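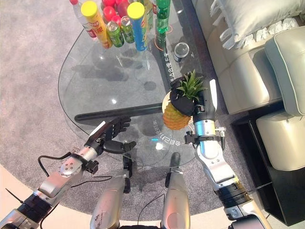 **CONSUMER - PRODUCT SAFETY**

Glass tabletops sold in Pirkomwood will have to carry a permanent safety mark starting in February, under a rule the town approved at its last session. The mark must be etched or fired into the glass itself. Paper labels and adhesive tags, which most sellers use now, will no longer be accepted.

The rule covers tables with an unframed glass top, whatever the shape. Framed tops, glass shelves and cabinet doors are outside its scope, as are tables sold privately between households.

Inspectors checked 231 glass tables in showrooms and warehouses before the rule was drafted. Of those, 27 had no mark or label of any kind, and 6 carried a label that did not match the paperwork. Glass in the second group was sent for a fragment test, in which a pane is broken at a set point and the pieces are counted over a fixed area. Tempered glass breaks into small, blunt pieces. Ordinary annealed glass breaks into long shards and fails.

Hajar Bennani, who runs the town's product safety office, said 3 of the tested tops failed. All came from a single shipment handled by Brarnska, a furniture importer. The company has withdrawn the batch and is offering replacement tops at no charge.

"The paperwork said tempered and the glass was annealed," Bennani said. "A paper label can be moved from one pane to another. An etched mark stays with the pane."

Rallis, the largest furniture retailer in town, said its current stock already meets the rule. Hekeo, which cuts tops to order, said the mark adds a step before tempering - the glass cannot be cut or drilled afterward - and that its lead times will be longer until new stencils arrive.

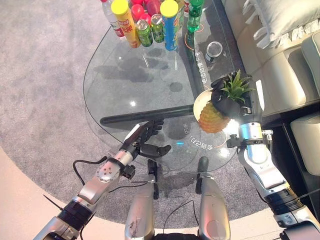

**Do tables bought before February have to be replaced?**

The rule applies only to new sales, so a table already in a home can stay in use. Owners who want to check theirs should look for a small etched mark near a corner or along the edge, on either face of the glass. Tops without one can be brought to the product safety office for inspection, weekday mornings from 9 a.m.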